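4. Words for Things That Hold Other Things

4.1 What the inventories say

Household inventories are written by people who want to be finished. A landlord, a departing tenant, or an unlucky nephew walks through a set of rooms with a form, writes down what there is, and signs at the bottom. The 458 inventories in our collection were made for rental and insurance purposes in four places: Clulitz, Clivden, Ametepe and Parkodach. All were written in English, and all were typed up as found, spelling included. We have kept "chester draws" wherever it occurs. It occurs often enough to deserve an index entry.

Section 3 dealt with furniture, where agreement between writers is high. A table is a table in all four places, and the only serious fight is over what to call a low one. This section turns to a humbler group of nouns: straps, ties, bands, cords, loops, and whatever else is used to hold one thing to another or to keep a thing from sliding off something else. We call these fastening words. They account for a small share of the entries and for a very large share of the question marks written in the margins.

The form itself may be to blame. The version used in Clulitz and Clivden has headings for walls, ceiling, floor, windows, furniture, and "other." Parkodach uses a longer form on which "other" has been split into "other (fixed)" and "other (loose)," a distinction its designers must have found clear. Writers there often put the same strap under both headings, which counts as caution or as double billing depending on who is reading.

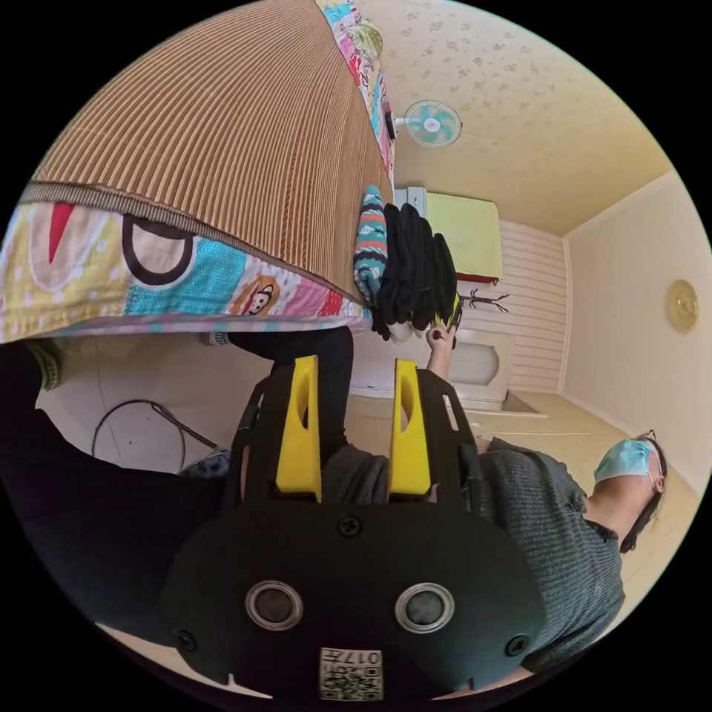
Figure 3. Interior, Clivden. Ceiling and floor are separate headings on the Clivden form.

Entries under the fixed headings are short and dull, and we were grateful for them. "Ceiling: yes" is a common one in the Clulitz material. "Floor: as expected" appears in a single hand across several properties, and we never learned what had been expected. Under "other," sentences begin to show up. People who have spent three pages writing bare nouns suddenly produce verbs, and the verbs nearly always explain a fastening: "strap that goes round the folding bed," "cord, do not pull," "elastic thing from behind the door."

4.2 Choosing the word

We sorted fastening words by the material named next to them, where a material was named at all. "Cord" goes with thin round things and "band" with stretchy ones, as any dictionary would lead us to hope. "Belt" is less well behaved. In Ametepe it covers nearly any flat length of fabric with a buckle, including those found on suitcases, blinds, and one piano. In Clivden it is kept for trousers and vacuum cleaners. A Clivden writer faced with the same suitcase will put "strap," and a Parkodach writer will put "suitcase" and move on.

"Strap" is the most widely shared word of the group and also the vaguest. It can be leather, fabric, or rubber. It can be sewn to something or have no visible connection with anything else in the house. When writers feel that the word needs help, they add the color first and the material second, and only in desperation do they add a purpose. The order is very stable. "Black strap" is common, "black fabric strap" is fairly common, and "strap for holding" was used by a writer who seems to have run out of afternoon.

We had expected purpose to come first. Earlier work on kitchen vocabulary, including our own, found that people name small objects by what they do: opener, peeler, masher. Fastenings resist this. Once a strap is no longer around the thing it was meant for, its purpose has gone with the thing, and the person holding the form is left with a color and a guess. The guesses are left blank more often than they are written down. We regard this as a form of modesty and have coded it as missing data.
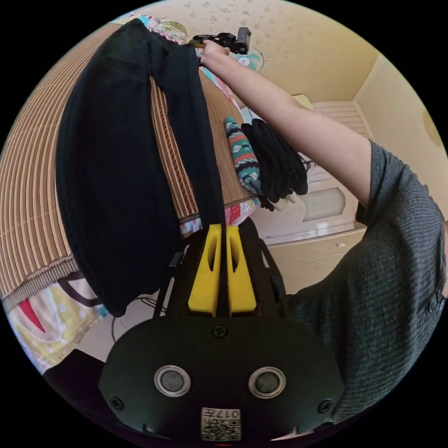
Figure 4. Interior, Clivden, with a black fabric strap. "Strap" is the usual Clivden word for a flat length of fabric.

4.3 The problem of "thing"

No account of fastening words can get far without "thing." It is used as a noun ("tie thing"), as a polite doubt ("strap or thing"), and as a category in its own right ("2 things, hanging"). An early draft of our coding scheme left it out as noise. This was tidy, and it removed so much of the Parkodach material that the town appeared to have no fastenings whatever. We put it back.

Restored to the table, "thing" turns out to follow rules. It almost never stands alone in the first half of an inventory. It becomes more frequent as the writer moves through the property, and it peaks in halls, closets, and the space under stairs. Writers who use it early tend to write short inventories. Whether they are quick workers or merely discouraged cannot be told from the page.

It also travels with particular partners. "Strap thing" is rare, perhaps because "strap" is already doing as little as a noun can. "Hook thing" and "tie thing" are common in all four places. "Belt thing" is found only in Ametepe, where, as noted above, "belt" has a great deal of work to do and could use the company.

4.4 Second visits

For 40 properties we have a second inventory, made by a different writer when the next tenant moved out. These pairs are the most useful part of the collection and the least cheerful. Furniture words survive the change of writer well. Fastening words do not. A "cord" comes back as a "string," a "band" as a "belt," and a "loop" as nothing at all. In about 3 of the pairs (one is hard to read) the second writer has plainly copied the first, down to a misspelled "buckel," and we have left these out of the comparison with some regret, as they raised the agreement score nicely.

We cannot say how many of the mismatches reflect a change of word and how many reflect a change of strap. Tenants remove things. They also leave things, and a fastening is easy to leave. The Clulitz forms have a box for "items added since last visit," which was ticked in May of one year for an entire building and has not been touched since. We treat it as an administrative event.

What the pairs do allow is a rough ranking of how firmly a word sticks to its object. "Belt" in Ametepe sticks best, being hard to avoid. "Strap" in Clivden is next. The weakest is "tie," which in all four places is liable to be read as neckwear by the second writer and moved to the bedroom list. One such item appears to have crossed a hallway on paper without anyone having touched it.

4.5 Coding decisions

All fastening words were coded twice, with the second pass finished in July 2024. Disagreements were settled by discussion, except for "elastic thing," which was settled by fatigue. Entries giving two words with a slash between them were credited half to each. Entries with three words were credited to the first, on the theory that the writer had meant it at the time. Drawings in the margin were not coded, though several were better than the words beside them. Section 5 applies the same scheme to lids.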